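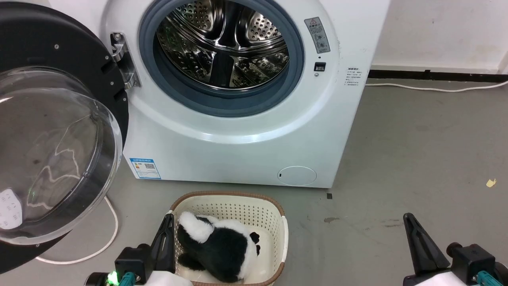
Page 14

4. Method and Results

4.1 Task

The purpose of this part of the project was to measure how reliably a two-armed robot could move a soft item from a laundry basket into a front-loading washing machine. The work was carried out at the Clorkunbridge teaching laboratory under the supervision of Miłosz Kurek. In every trial the door of the machine was already open and the basket stood on the floor in front of it. Opening and closing the door were left to the Grimness group and are covered in their own report.

4.2 Procedure

The control policy was trained on 576 demonstrations given by remote operation. Of these, 438 were kept after checking. The remainder were removed for dropped items or for gaps in the camera record. Each demonstration was recorded from a camera at the head of the robot and from small cameras at the wrists.

Two versions of the policy were compared. The first (Version A) used the head camera only, while the second (Version B) also used the wrist cameras. Each version was given 200 trials, and the starting position of the basket was changed between trials according to the layout sheet in Appendix C.

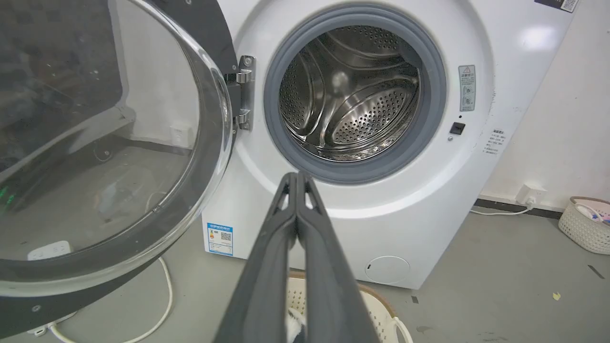 A trial was counted as a success only if the item lay wholly inside the drum and the gripper had withdrawn without pushing against the door seal. Items resting on the lip of the opening were counted as failures – a stricter rule than the one used in the earlier Trokavwood study, and the two sets of results should not be compared directly.

4.3 Results

Version B succeeded more often than Version A at every basket position. The difference was greatest when the basket stood close to the open door, where the left arm had little room to turn. Most failures of Version A took place at the grasp: the fingers closed above the item, or caught the rim of the basket with it. Failures of Version B were mainly late releases, in which the item was drawn partly back out of the drum as the arm withdrew.

The release timing was therefore reviewed in March, using the method set out by Kubiak, and the revised settings are given in Section 5.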